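Clirnier cell

The Clirnier cell is a simulated robot work cell used to test table-clearing and object-sorting programs before they are loaded onto physical machines. It was set up by Larysa Hordiienko at Akside, and its first stable version was released on 10 February 2021. The cell is maintained together with its room library, which holds 137 furnished interiors.

Setup

Each session begins with the loading of a room. The walls, floor and large furniture are fixed in place, while small objects are given a mass and a friction value so that they can be pushed or lifted. Lights are set next. A lamp placed in the room is treated as a real light source and casts shadows, which the vision software has to handle.

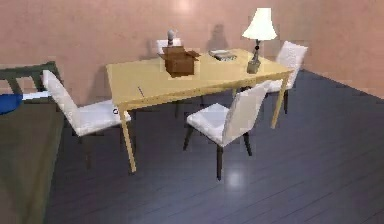

The robot model is added last, at a base position chosen by the operator. A settling run of 2 seconds follows, during which gravity acts on all loose objects and the arm stays still. If any object drifts or sinks into a surface during this run, the room is rejected and sent back for repair.

Upkeep

Most faults come from collision shapes that do not match the visible surface. Thin chair legs and the open flaps of cartons are the usual trouble spots. Volodymyr Zinchenko rewrote the shape checker in January, after a review of 566 objects found 18 with gaps large enough for a gripper finger to pass through. Repaired objects keep their original names, so older test scripts still run.

Related systems

The Hedura cell uses the same room format but has no movable lights. Rooms made for it can be opened in Clirnier after the lamps are defined again by hand.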